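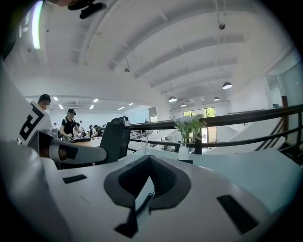 Helmi Mäkelä는 지난번 점검표가 너무 길어서 책상 줄 사이 통로 항목을 아무도 끝까지 읽지 않았다고 했다. 이번에는 순서를 바꿔 통로를 맨 앞에 두었다. 나머지 항목은 그대로다.

홈 점검표 비품 신청 좌석 배치 공지

개방형 사무공간 안전 점검표 (의견 포함)
대상: Darthorpe 사무실, 책상 구역 전체
점검 시각: 오전 9시 30분 시작
표기: 양호 / 보완 / 재점검

1. 통로와 바닥

1-1. 책상 줄 사이 통로에 가방, 상자, 의자가 나와 있지 않은가: 보완
의견: 창고 쪽 줄에서 의자가 통로로 밀려 나와 있었음. 자리를 비울 때 의자를 책상 밑으로 넣도록 해당 줄에 알림.

1-2. 주 통로 폭이 내부 기준인 100cm 이상인가: 양호
의견: 제일 좁은 곳은 복합기 옆. 종이 상자를 한 줄만 더 쌓아도 기준에 못 미침. 상자는 Amaral 창고로 옮길 것.

1-3. 바닥 전선은 덮개 안에 있는가: 보완
의견: 덮개 한 곳의 끝이 들려 있음. 테이프로 임시 고정. 새 덮개 신청함.

1-4. 카펫 타일이 들뜬 곳은 없는가: 양호

2. 책상과 의자

2-1. 긴 책상의 다리와 연결 볼트가 조여져 있는가: 양호
의견: 두 사람이 양쪽에서 눌러 보고 확인. 흔들림 없음.

2-2. 책상 가장자리에 떨어질 만한 물건이 없는가: 보완
의견: 컵과 노트북이 모서리에 걸쳐 있는 자리가 있었음. 사용자에게 그 자리에서 말함.

2-3. 의자 바퀴와 높이 조절 장치는 정상인가: 재점검
의견: 17번 자리 의자가 앉으면 천천히 내려감. 사용 중지 표시를 붙이고 회의실 의자로 바꿔 둠. 수리할지 폐기할지는 Vratislav Kubíček가 결정.

2-4. 함께 쓰는 책상은 쓰고 난 뒤 비워 두는가: 보완
의견: 점심 전후로 물건이 쌓임. 보관함이 모자란다는 말이 여러 번 나왔음.

3. 모니터와 전기

3-1. 모니터 받침이 고정되어 있는가: 양호
의견: Flasine 받침은 나사가 풀리기 쉬우니 다음에도 손으로 돌려 볼 것.

3-2. 화면과 눈 사이 거리가 50cm 이상인가: 보완
의견: 마주 보는 줄은 책상 깊이가 얕아서 맞추기 어려움. 받침을 뒤로 미는 것으로 우선 조치.

3-3. 멀티탭끼리 이어 쓰지 않는가: 재점검
의견: 안쪽 벽 자리에서 두 개를 이어 씀. 바로 분리했음. 벽 콘센트 증설 견적은 Biver에 요청한 상태.

3-4. 멀티탭에 먼지가 쌓이지 않았는가: 보완
의견: 청소 업체 작업 범위에 책상 밑 멀티탭은 없음. 전원을 내리고 직접 닦아야 함.

4. 비상 대비

4-1. 비상구 앞이 비어 있는가: 양호

4-2. 소화기 압력 바늘이 녹색 범위에 있는가: 양호
의견: 점검 꼬리표에 서명함. 출입문 옆 소화기는 외투걸이에 가려져 있어 걸이를 옆으로 옮김.

4-3. 유도등이 켜져 있는가: 양호

4-4. 구급함 내용물이 목록과 맞는가: 보완
의견: 일회용 밴드와 소독솜 부족. 화상 연고는 유효 기간이 1월까지라 교체 대상.

4-5. 대피 안내도가 현재 좌석 배치와 맞는가: 재점검
의견: 안내도는 책상을 옮기기 전 배치임. 새로 그려서 붙일 것.

5. 위생과 환기

5-1. 마스크와 손 소독제가 비치되어 있는가: 양호
의견: 마스크 착용은 개인 선택. 재고는 선반 위 칸.

5-2. 실내 이산화탄소 농도: 1,005ppm, 보완
의견: 창문을 닫은 채 오후 2시에 측정. 내부 기준이 1,000ppm이라 조금 넘음. 환기 후 다시 재지는 않았음. 다음번에는 오전과 오후 두 번 잴 것.

5-3. 휴지통에 뚜껑이 있고 넘치지 않는가: 양호

남은 조치
의자 교체 또는 수리 (2-3): Vratislav Kubíček
콘센트 견적 확인 (3-3): Helmi Mäkelä
안내도 다시 그리기 (4-5): 담당 미정
구급함 보충 (4-4): 비품 신청서 제출함

추가 의견
2-4 보관함 건은 지난번에도 적었는데 처리되지 않았다. 이번에는 예산 신청서에 따로 올린다. 재점검 항목은 조치가 끝나는 대로 해당 번호만 다시 확인하고, 전체 점검은 다음 분기에 한다.

최종 수정: 1월
문의: 시설 안전 담당 | © Darthorpe | 맨 위로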